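Subject: Re: Gavden 16 cards, delivery to members

> Could the office confirm whether the Gavden 16 will be sold with
> third-party coolers, and how many cards Groleo has set aside for us?

The office has received a reply from Groleo. The first batch is limited to 100 cards, all with the standard cooler. Espinoza will not offer its own version before December.

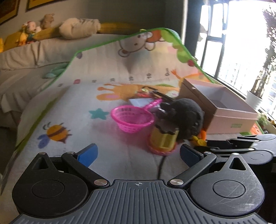

Members requiring a power supply above 500 watts should order it separately from Gerkska. Orders already placed remain valid.

Members' Office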